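Small parts get sorted at Belska workshop

BELSKA — The shared workshop on the ground floor has finally started on its small parts. Not the big stuff. The lumber rack is still what it is. But the tiny bits, the ones that end up in coffee cans and coat pockets, are going into divided boxes, one color to a compartment, and members can begin using them right away.

The sort began on the long pine table by the window wall, after over 200 members and guests passed through for the spring open house and left the drawers in a state. Two drawers were emptied out completely. A third is waiting.

The boxes are the clear plastic kind, small enough to carry in one hand, ten compartments each. Color decides where a thing goes. Blue with blue, red with red, and the two greens kept apart, which took some arguing at the spring meeting — light green and dark green had been living together for years in the old drawers.

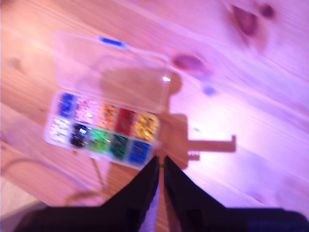
Fine by me as long as the lids get closed, one member wrote on the sign-up sheet. I've picked up a spilled box off that floor before and I was still finding bits in my shoes in the summer. Close the lid, walk with it flat, and put it back on the same shelf. That's all I'm asking.

The lid question came up more than once. For now the rule is simple: open at the table, closed everywhere else. A card saying so will go up next to the shelf when somebody has time to letter it.

Members had asked for labels as well. Those are coming, but later. Salix, the print shop across the yard, has offered a roll of clear labels at no charge and the workshop has said yes. Until they arrive the colors will have to do the work. Anybody who has trouble telling the greens apart can ask at the desk, the desk keeps a chart.

Parts that don't fit any compartment go in the tray marked MIXED. Please do not use the MIXED tray as a trash can. It was emptied at the begining of the week and had gum in it.

A few other changes. The shelf over the sink is now for glue only. The Prins cabinet, the gray one, has been moved 2 feet to the left so the door opens all the way. Its key hangs on the same hook as before. Evening hours stay the same through June, and the Flakside drawing group keeps its usual table, though it's asked to clear up 3 minutes before closing so the floor can be swept. 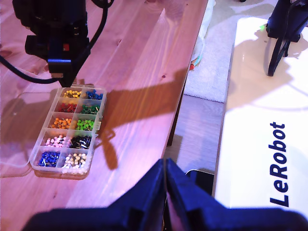

Belska Workshop News Desk
Staff writer
25 May 2023

Next up is the third drawer, which is mostly screws and picture hooks and will be slower going. Screws don't come in colors. The plan so far is to sort by length, then by head, and toss anything rusty — bring a magnet if you own one, the workshop's has gone missing.

Spare divided boxes are wanted too. Clear plastic preferred, lid has to close, any number of compartments. Leave them on the bench inside the front door and not in the hallway, where they get kicked. Boxes with a cracked lid can't be used.

Sorting carries on in the evenings untill the drawers are done. No sign-up needed, just come in and find a chair.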